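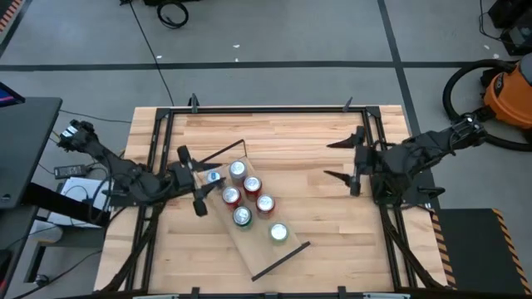 Tyyne Riihimäki answers the phone with her mouth full, apologizes, and then tells me what she's eating (rye crackers, mustard, no cheese left in the house). We'd planned on 20 minutes. We talked for well over an hour, mostly about canned drinks and the trays you put them on, and I don't regret a second of it!

She runs the drinks side of Norkbridge, a small shop that packs mixed trays of soda and sparkling water for offices and parties. You pick a tray, she fills it, you get it back to her when you're done. I wanted to know how a person ends up caring so much about the tray.

"I used to work in a break room supply place," she said. "We sent everything out in cardboard. You'd open the box and it looked like a box. Then I saw a lady at a wedding carry cans out on a clear tray, and all the colors were just sitting there. I thought, well, that's the whole party right there."

So she went looking for clear trays, and this is where Jouko Aaltonen comes in. He makes them under his own last name, Aaltonen, in a workshop 60 miles up the road from her, and she says he hung up on her the first time she called.

"I did not hang up," Jouko told me when I got him on the line later that afternoon. "I put the phone down to look for a pencil, and then I forgot about it."

They've been working together ever since, and they still argue about sides. Tyyne wants them low so people can reach in from anywhere. Jouko wants them high enough that a can leans on something when it tips. 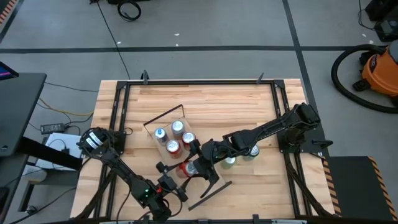 "A can is going to go over sooner or later," he said. "You bump it, your sleeve catches it. Fine. I just want it to stay on the tray with its friends."

I asked Tyyne how she decides where each can goes, and I could hear her getting up and walking around the kitchen. She starts at one end and works toward the other, keeping the cans close together. Reds near each other, but not all of them — she likes to break them up with a silver or a blue. She's aware that most people only see the lids.

"From above they're all silver circles," she said. "My sister pointed that out and I was mad for two days. But you do get the edge of the label, a little bit of color around the rim, and if you're sitting down you see the sides. I pack for the people sitting down."

She also leaves open space on the table next to the tray. Her customers tend to crowd it with chips and napkins, and then there's no place to set a can once you've picked it up. She's put that in the note that goes out with every order, and up to 181 trays went out in her busiest month, which was November.

Wood is the other thing she has feelings about. Give her a plain butcher-block top over a tablecloth any day. Jouko agrees with her on this one (a first, according to both of them), though his reason is that cloth bunches up when you slide a tray across it.

They're working on a bigger size now, called the Flurnard, after a street Jouko lived on. Tyyne hates the name. She wanted Trurkier, which he says sounds like a cough.

"Put both in the article," she told me. "Let people write in."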